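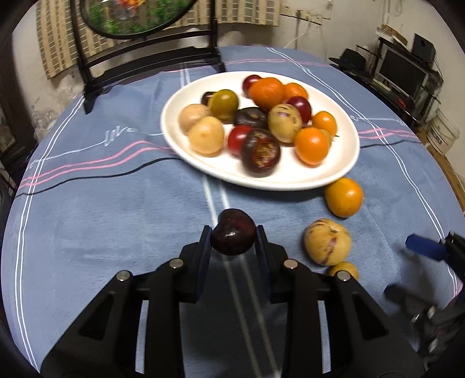

How long should the Tomero dehydrator be left to run before its first load of food?
Run it empty for 20 minutes at the highest setting, with the lid on and a window open. A faint smell during this time is normal and will not come back.

3. Setting up and first use

3.1 Choosing a place
1. Stand the base on a flat, hard surface that can take some heat.
2. Leave a gap of 100 mm on every side. The air inlet is underneath, so do not stand the base on a towel or mat.
3. Plug straight into a wall socket. The Tomero draws 525 W and should not share an extension lead with a kettle or heater.

CAUTION: Do not rinse the base or hold it under a tap. Wipe it with a damp cloth once it is unplugged and cool.

3.2 Loading the trays
1. Wash the trays in warm soapy water and dry them fully.
2. Wash the fruit, remove stones and cores, and cut it into even slices. Thick and thin pieces on one tray will not finish together.
3. Lay the slices in a single layer. Up to 300 g per tray is a sensible load – more than that slows the drying a good deal.
4. Stack the trays on the base with the arrows lined up and fit the lid.

Note: Apples and pears go brown when cut. A short soak in water with a little lemon juice helps. Pat them dry before loading.

3.3 Drying
1. Turn the dial to FRUIT and set the timer.
2. Halfway through, swap the top and bottom trays.
3. To test, take out one slice and let it cool. It should bend without any juice showing when squeezed.
4. If it is still sticky inside, reset the timer for another hour and test again.

CAUTION: The lid vent gets hot. Use the side grips when lifting trays.

3.4 Storing
Let everything cool on the trays with the power off, then pack it in clean jars with tight lids. Look at the jars daily for the first week. If there is mist on the glass, return the fruit to the trays and dry it for longer. Throw away anything with mould on it.

For spare trays and lids, see section 7.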